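Home | Caves & Trails | Visit | Stories | Contact

Under the hill at Plumside: a talk with cave guide Hertta Saarinen 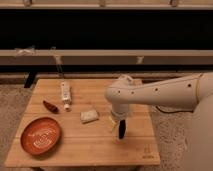
Hertta Saarinen has been taking people underground at Plumside Cavern for 18 years, and she still gets to the gate early. "I like to hear it before anyone else is in there," she told me. "The drips, mostly. Every chamber has its own drip, and I swear I could tell you where I was standing with my eyes shut."

I had signed up for her longer tour back in June and came out so full of questions that I asked if we could sit down and talk properly. She said yes right away, and then talked for most of an afternoon (I would have stayed for two!).

She grew up nowhere near a cave. Her first one was a school trip, and she spent it holding the hand of the girl in front and looking at her own shoes. "I was terrified. Then the guide switched off the lamps to show us real darkness, and everyone screamed, and I stopped being scared. I don't know why. I just thought, oh, so this is what it looks like in here all the time."

The Plumside tour goes down by the Welgate entrance, a slot in the limestone that was widened when the first stairs went in. From there it's a steady drop to the Long Room, then a squeeze past the flowstone, and finally the lake. I asked her which part visitors like best, and she laughed. "They all say the lake. But watch their faces at the flowstone. That's where they go quiet."

She's right, at least about me. The flowstone comes down the wall like a heavy curtain, and when she put her lamp behind one thin fold of it the whole thing lit up honey-colored with dark stripes. I forgot to take a single photo.

A lot of what we know about the lower passages comes from the survey led by Svetozár Gajdoš, who mapped the side branch they call Gesel. Hertta carried rope and sandwiches for that one. "Svetozár would lie on his stomach in the mud and read out numbers, and Pramila wrote them down. Pramila Chaturvedi. She had the best handwriting, even in wet gloves. They'd go in with a clean notebook and come out with something you could have planted beans in."

The mapped length now stands at 609 meters, and Hertta is sure there's more. She described a draft at the far end of Gesel, cold and steady, coming out of a crack too narrow for a hand. "Air has to come from somewhere. Trilok thinks it joins the sinkhole up by the road. I think it goes the other way, under the creek. We've been arguing for years and we're both having a great time."

Trilok is Trilok Rawat, the other regular guide. He takes the family groups and knows the bats. The bats have the upper gallery to themselves in winter, so that part of the tour is closed until they leave.

I asked what people should bring. "Shoes with grip. A sweater, even when it's hot out. And please go to the restroom first, it's 3 hours!" She also asks everyone to keep their hands off the formations, since the oil on skin can stop them from growing.

Before I left she lent me her spare lamp and walked me back down as far as the Long Room. We switched off and stood there. I counted four different drips. She said I'd missed one.

Last updated: 19/12/2021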